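Ticket: bagging demos failing the grasp check
Project: Kitex household packing
Status: open, waiting on rules change
Opened by: me (annotation desk)

Hello all. I'm raising this as a proper ticket as it's come up three times in chat and keeps sliding off the top. The checker is throwing out far too many of our bag packing episodes, and I think the fault is in our own labelling rules, not in the people doing the packing. In the last batch of 500 it rejected 134, nearly all with "grasp owner unclear" or "target not visible at release".
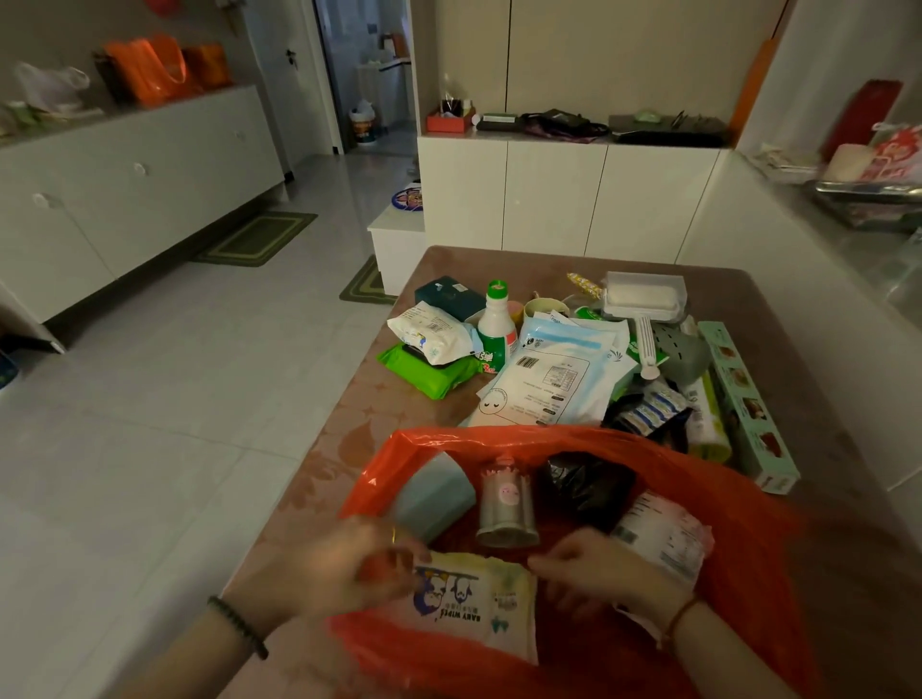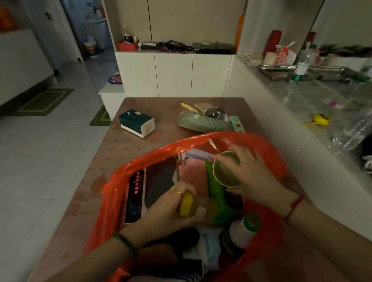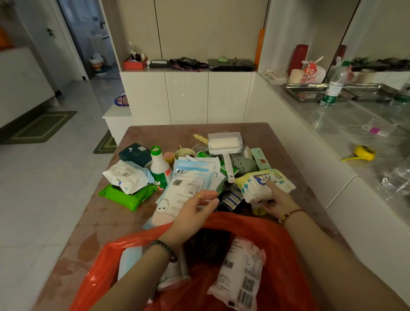 Same table, same orange-red bag, both hands busy in all three.

What I've tried so far:

Reran the checker with the default settings. Same 134 rejected, so at least it's consistent.

Turned the visibility threshold down from 50 to its lowest setting. That let a lot of them through, but it also let through episodes where the item had gone out of view long before anyone let go of it. Put it back to 50. Please don't leave it turned down, whatever the chat says!

Went through the rejected ones by hand (two afternoons and a lot of tea). The rule that bites is 4.2, "one hand is the acting hand, the other is support". It came over from the old Nonda guide, which was written for picking single parts out of a tray, and for that it's lovely. For bagging it falls apart. People hold one item with both hands, or they've got a different thing in each, and our annotators have to pick a winner. Two sensible people pick differently and the checker bins the lot.

Second problem is release. The guide says to mark it when the item "comes to rest in plain view". In a floppy plastic bag, half of what goes in is behind something else by then. I'd rather we marked it when the fingers open, and added a flag for "resting place hidden".

So my proposal for the Kitex guide:

4.2 - label each hand separately. Allow "both, same item" and "each, own item".
4.3 - release is when the fingers open. Hidden flag if you can't see where it landed.
4.5 (new) - moving things about inside the bag is its own action. Don't label it as a failed place.

Update, later on: relabelled 290 episodes from the older Vukthorpe set with the draft rules. Agreement between annotators is much better, and the arguments have mostly moved on to 4.5. Fair enough, it needs a line about when a nudge counts. I'd say if the item moves and the hand meant it to, label it, but I'm happy to be talked out of that.

Still to do: the Van der Merwe export script only has room for one hand column, so it'll drop the second label without any warning. Don't send anything out in the new format until that's sorted. I've put a note in the script folder as well.

Leaving this open. If you've got a rejected episode that none of the new wording covers, stick the number in a reply and I'll have a look.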